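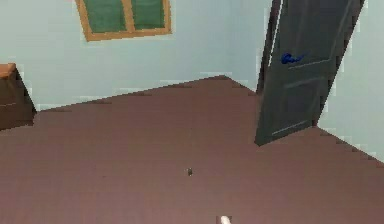
Since May I am looking after one simulation cell at Foleck. By "cell" I mean a model of a room, an arm with a white gripper, and a machine in the cupboard that runs both. Many people think a simulated robot needs no maintenance. I thought the same before I got the key to the cupboard.

The room is called Jurčo. It is small and plain, with a door that opens and a window high in the wall. The task in this room is to pick up one very small thing from the floor. My colleague Nigel Penrose built the first version and I inherited it together with his notes, which are good but stop in the middle of a sentence.

My first problem was the floor. In a simulation there are two floors, the one you see and the one the arm can touch, and they are two different shapes in two different files. Somebody had moved the first and forgotten the second. The difference was two millimeters. With a mug you would never notice it, but with an object of this size the fingers closed above it every time. I spent three days on the grip force before I looked at the floor. Now I have a short script that compares both heights at every start and refuses to continue if they are not equal.

The second problem was the door. It hangs on a hinge with a little friction, and the friction value was lost when we changed to the new version of Urico, the program we use for the physics. So the door was moving by itself, very slowly, and after 300 steps it stood in a different place than at the beginning. The arm does not touch the door in this task, but I want that every run starts and ends in the same room. I wrote the value back by hand and put it also in the notes.

What I do every morning is this. I start the cell without the object and let the arm go to its home position. I read the joint angles and compare them with the saved ones. Then I put the object back and make 24 runs with the same seed. All of them must give the same result to the last digit. If one is different, I don't start the long job, I look for the reason first. Last month the reason was a driver update on the machine, which came in the night without asking me.

The edge between floor and walls is still ugly, it has small steps and light gaps. Zdislava Lukáč asked me if I will repair it. I tried larger shadow maps and it became slower and the edge stayed the same, so I put the old setting back. Maybe the gaps come from the wall pieces themselves. I will measure them when the long job is finished.

On 4th July the log had 2,489 runs without a stop. The next room is Horkivau, and I have not opened its files yet.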